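How Kulel Learned to Tidy a Desk
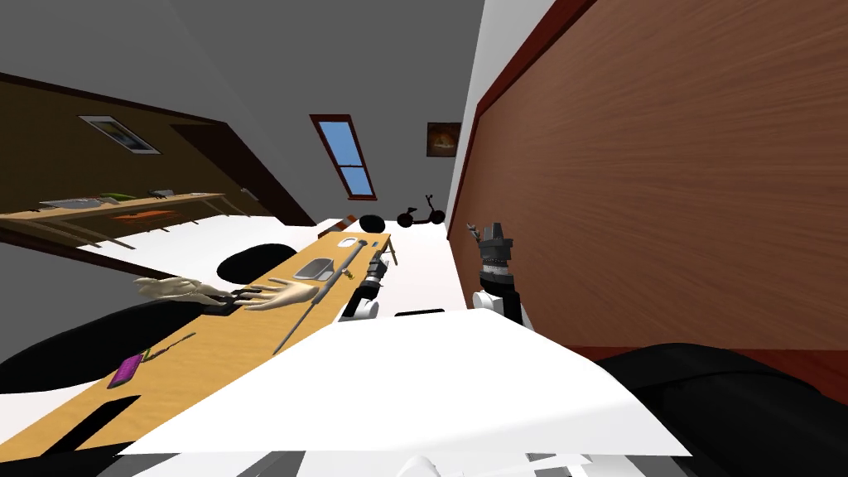

Kulel is a robot with two arms, and Ayane Minami and Toshiko Uchida are building it in the shared workshop at Murnitley. Before a real robot gets near a real desk, it practises in a pretend one, drawn by a computer. A pretend desk costs nothing when you knock it over. Kulel's has a keyboard, a white mouse, a little silver tray and a magenta phone lying next to a green pen. The pen is the hard one. It is slim, so the gripper has to close in just the right place, and a robot has no idea what "just the right place" means until somebody writes it down in numbers.

Kulel gets 500 tries at the pen. On the first go it missed 287 times, which Toshiko called "a start". Then she changed five lines of the program and went to put the kettle on.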